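Koster Ranch Beef Shares: Frequently Asked Questions

We are a family cow-calf ranch near Drendcombe, and we sell part of our calves as finished beef, directly to households. Many people write to us with the same questions, so we collected them on this page. Please read it before you send the order form.

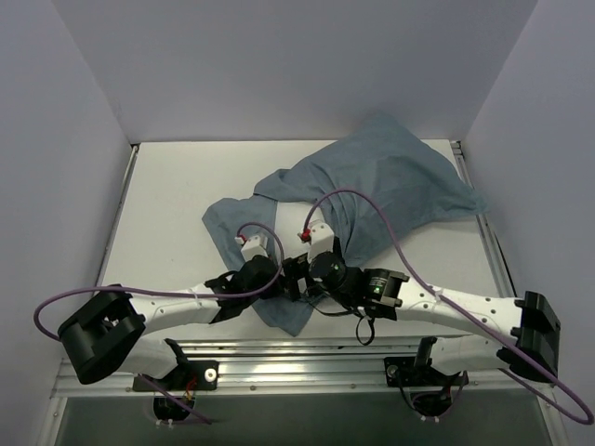

Page last changed: 2025-01-14

What is a beef share?
A share is a quarter, a half or a whole animal. You buy the share from us while the animal is alive, and the butcher cuts it for you. We do not sell single steaks.

How heavy are your animals?
The smallest steer of the last group had a hanging weight of 665 pounds. The meat you take home weighs less than this, as bone and fat are trimmed away.

What do the cattle eat?
Grass in the summer and our own hay in the winter. In the last months they also receive rolled barley, which we buy from Stanetura, the grain elevator in town.

Do you give hormones?
No. If an animal is sick we treat it, and then it is not sold as a share.

How do I reserve?
Fill in the form and send a deposit of $300 for each quarter. The deposit is taken off your final bill. If you cancel more than 30 days before the butcher date, we return all of it.
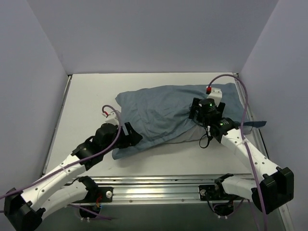
When is the next butcher date?
The next group goes in March. We write to every customer with the exact day as soon as the butcher has confirmed it to us.

Who cuts the meat?
Zasico Meats, an inspected plant. They will call you to ask how thick you want the steaks and how many pounds of ground beef go in each package. You pay the cutting fee to them.

How much freezer space do I need?
For a quarter, 8 cubic feet is comfortable. An upright or a chest freezer are both fine.

Can I visit the ranch?
Yes, but please write first. During calving we cannot receive visitors, and dogs must stay in the car at all times.

Do you ship?
We do not ship. You collect the boxes at the plant, and you should bring coolers if your drive is long.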